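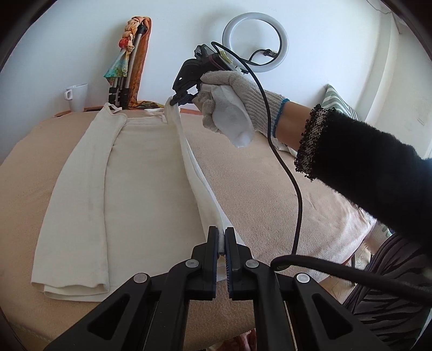
Chiyo Noguchi는 작년 판 설명서대로 했다가 크림색 민소매 끈이 늘어났다고, 끈 있는 옷은 처음부터 순서를 따로 적어 달라고 했다. 건조 시간표도 너무 뒤에 있어서 못 찾았다고.

그래서 4장 순서 바꿈. 끈 있는 옷 먼저, 시간표는 바로 아래로 옮김. 개정 11/09/2011.

4장. Groment 실내 건조대 – 얇은 옷 널기와 걷기

4.1 시작 전
건조대 다리 완전히 펼칠 것. 딸깍 소리 두 번. 한 번만 나면 다시 접었다 펴기.
바닥 수평 확인. 장판 이음매 위에는 세우지 말 것.
Amadi 받침망은 별매. 니트나 끈 달린 옷 말릴 거면 있는 게 낫다. 품번 2,716, 구형 다리에는 1,028번 어댑터 같이 주문.

4.2 끈 있는 옷 (캐미솔, 슬립, 민소매 속옷)
1. 세탁망에서 꺼내자마자 편다. 뭉친 채로 두면 주름 안 빠짐.
2. 마른 수건 위에 놓고 둘둘 말아 물기 뺀다. 비틀어 짜기 금지.
3. 받침망을 맨 윗단에 건다. 고리 네 개 전부.
4. 옷을 눕히고 옆선부터 맞춘다. 끈은 마지막.
5. 끈을 몸판 안쪽으로 접어 넣는다. 늘어뜨리면 물 무게로 늘어남.
6. 반나절 뒤 한 번 뒤집기.

주의: 끈에 집게 물리지 마세요. 자국 남고 고무사가 끊어집니다. 꼭 집어야 하면 밑단 쪽.

참고: 받침망이 없으면 윗단 봉 2개에 걸쳐 넌다. 봉 사이 한 칸 비우고. 봉이 차가우면 얇은 옷에 물자국이 생기니까 수건 한 장 깔기.

4.3 건조 시간표
면 얇은 것: 하룻밤
레이온, 모달: 하룻밤, 중간에 한 번 뒤집기
니트: 이틀. 두꺼우면 더
청바지: 이 건조대 말고 Poltport 벽걸이 쪽으로. 무게 때문에 봉이 휜다
장마철에는 전부 반나절씩 더하고, 선풍기는 약풍으로 다리 쪽에서 위로. 강풍은 망이 뒤집힘.

4.4 걷기와 개기
1. 솔기부터 만져본다. 몸판은 말라도 옆선이 축축한 경우 많음.
2. 망에서 들어낼 때 두 손으로. 한쪽만 잡아당기면 올이 걸린다.
3. 평평한 데 펼친다. 책상, 침대, 아무 데나. 단 보풀 많은 천 위면 밝은 옷은 털이 묻으니 나중에 한번 털기.
4. 양 옆선을 잡고 가볍게 당겨 모양 잡기. 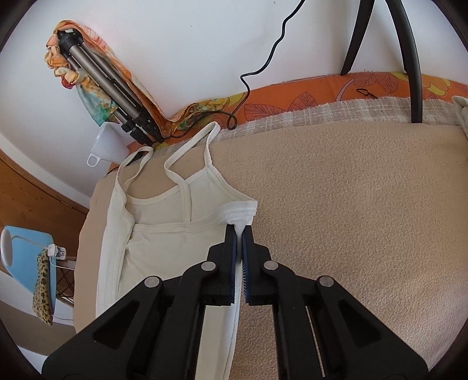
5. 세로로 반 접는다. 옆선끼리 포개고 끈은 안으로.
6. 밑단에서 위로 한 번, 서랍이 얕으면 한 번 더.
7. 접은 자리를 손바닥으로 눌러준다. 세게 문지르지 말것.

참고: 다림질은 보통 필요 없음. 하려면 낮은 온도, 얇은 천 덧대고. 장식 부분은 뒤집어서.

주의: 덜 마른 옷 개어 넣으면 냄새 납니다. 한 번 밴 냄새는 다시 빨아야 빠지고 방향제로는 안 됨.

4.5 받침망 손질
한 달에 한 번 Drosudent 중성세제 푼 미지근한 물에 담갔다 헹구기. 표백제 쓰면 망이 누렇게 변하고 고리 부분이 잘 부러짐.
고리가 헐거워지면 펜치로 조이지 말고 교체. 고리는 2개 한 묶음으로만 팝니다.
보관할 때 망은 말지 말고 세워서. 말아 두면 가운데가 볼록해져서 옷이 한쪽으로 쏠림.

4.6 자주 생기는 문제
윗단이 기운다: 다리 잠금 확인. 대개 한쪽이 덜 펴짐.
망이 처진다: 고리 네 개 다 걸렸는지. 젖은 니트 두 벌 이상 올렷으면 한 벌 내리기.
옷에 망 자국: 수건 안 깔았거나 안 뒤집은 것. 물 살짝 뿌리고 다시 펴 말리면 없어진다.
끈이 이미 늘어났다: 길이 조절 고리 있으면 줄여서 쓰고, 없으면 수선집. 건조로는 안 돌아옴.
봉에서 끼익 소리: 마른 걸레로 닦고 접이 부분만 윤활제 한 방울. 옷 닿는 데는 바르지 말 것.

큰 빨래(이불, 커튼)는 5장.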